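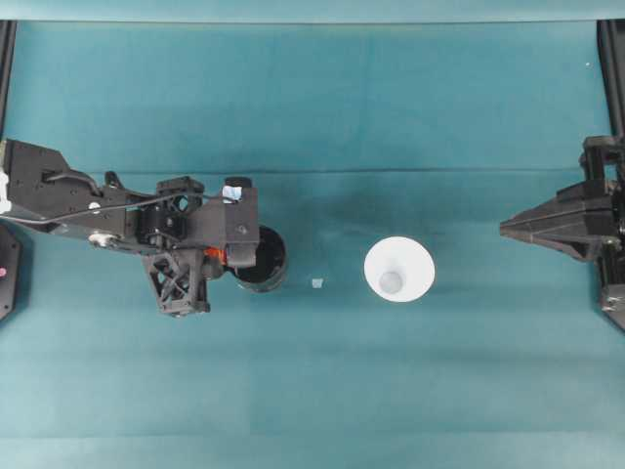
Photo: Keabetswe Msimang

Zasta Color Terms
A word list of color names with reference values, for catalog search and text normalization

Version 3. Maintained by Keabetswe Msimang and Müzeyyen Ertürk at Skadico.

Summary

Zasta maps color names as sellers write them to a fixed set of base categories. It contains 633 headwords in American English, each with a base category, a reference value in CIELAB, and a list of spelling variants. The terms come from product listings for yarn, house paint, bedding, and cut fabric. No other product areas were sampled.

The set was built for one job: making a search for "teal" return listings that say "dark turquoise" or "blue-green" without also returning everything filed under blue. Other uses are possible but have not been tested.

Files

terms.tsv — one row per headword
variants.tsv — one row per variant, keyed to the headword by term_id
base.tsv — the 14 base categories and their boundaries
CHANGES — plain text, newest entry first

All files are UTF-8 with Unix line endings. Fields are separated by tabs and never quoted.

Fields in terms.tsv

term_id: integer, stable across versions. Retired ids are not reused.
term: lowercase, single spaces, hyphens kept.
base: a key from base.tsv.
L, a, b: reference value, D65, 2 degree observer, one decimal place.
spread: mean distance of the ratings from the reference value. High numbers mean people disagree.
source: Y (yarn), P (paint), B (bedding), F (fabric), or a combination.

Collection

Listings were exported from the Urnero catalog in February. Each color field was split on commas and slashes, lowercased, and counted. Names that appeared only once were dropped, as were names with no color content ("lagoon no. 4" was kept, "Ntuli special" was not). Pattern words such as heather, ombre, and marled were stripped before counting and are not recorded.

Reference values come from a matching task. Raters saw a term on a neutral gray screen and adjusted a patch until it matched. Each term received up to 12 ratings. Terms with fewer than five usable ratings have an empty spread field. Screens were calibrated before each session.

The blue-green region

This is the least reliable part of the set and most of the correspondence concerns it. Teal, turquoise, aqua, cyan, petrol, and peacock overlap heavily, and sellers use them with little regard for lightness. Teal is assigned to its own base category in version 3. In versions 1 and 2 it was under blue. Any code that filters on base = blue will return fewer rows than before.

Cloth adds a second problem. A dyed fabric under a single light can run from cyan at one end to a muted blue-green at the other, and a shallow crease is enough to shift the reading. A value taken from a product photo should not be compared directly with the L, a, b columns. Take the median over a flat area, well away from folds and borders, and treat the result as approximate.
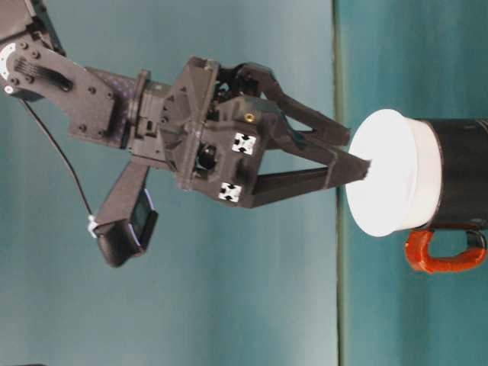
Known issues

Terms 301 and 536 ("sea glass" and "seaglass") are the same color entered twice. They will be merged in version 4, with 301 kept.

"Nude" and "flesh" are present as headwords with no reference value. Raters could not agree on a match and the terms should not be used for display.

Paint names are overrepresented among the off-whites. Weight by source if this matters.

License

CC BY 4.0. Cite as Msimang and Ertürk, Zasta Color Terms, version 3.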